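Folding diary: the panelled corner
2021-04-13
Reading time: 2 minutes

Surface first. The marble-print top went down this morning and lies flat. The print is grey with white, beige and darker grey veins. It is a busier pattern than I would have picked for sorting clothes on, but a pale shirt still reads clearly against it, and that was the requirement.

The paper is up on all three sides. It is the Huttunen pink with the cream-white damask: urns, leaves, garlands. I hung it in vertical drops and matched at the urn. One drop had to be lifted and rehung. Paste was mixed to the thinner ratio, 200 g to the bucket, and I would go a little thicker on the next job. The aluminium posts cover the corner joints, so the cuts behind them did not need to be neat, and they are not.

Trim along the base of the walls is aluminium too. I ordered a 2000 mm length from Dultetti and cut it down with the fine blade. Offcut kept.

First load tipped in after lunch, unsorted, against the back wall towards the left corner.

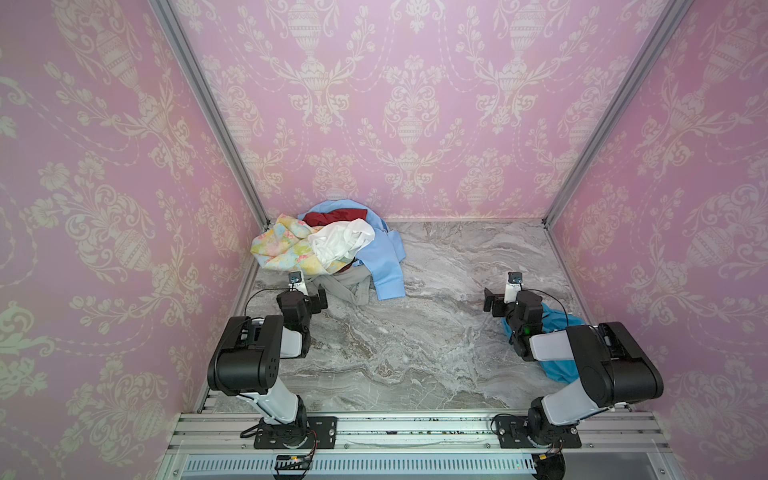 Contents of the pile

Light blue shirt. Has a collar, so it is folded last and placed on top of the stack. Sleeves to be laid straight first, then the sides brought in.

Floral piece, pastel. Bunched into folds. Shake out once, lay flat, halve lengthways.

White cloth. Badly creased. Iron before folding, medium setting, no steam.

Dark red cloth. Was tucked in near the white one. I would sooner they were washed apart, and have written this on the sheet inside the cupboard door, where it was already written in August.

Grey item with what looks like a strap. Left until the others are clear. Straps catch on everything and there is no good fold for them; I tuck them under and accept the lump.

Order of work, then: floral, white, red, grey, shirt. Stack to the right, folded edges facing out.

Remaining jobs: wipe paste marks off the left post, check the base trim for burrs, decide about a lamp. The Cudedetti one has a 1000 lumen bulb and may be too harsh on white cotton. Seam on the right-hand wall to be looked at again in 7 days, when the paper has finished shrinking.

Recent entries
Paste ratios, second attempt
Cutting aluminium trim without a mitre box
Shirts: collar up or collar down
The Erkenstead shelf brackets

Contact | Copyright 2021 | Back to top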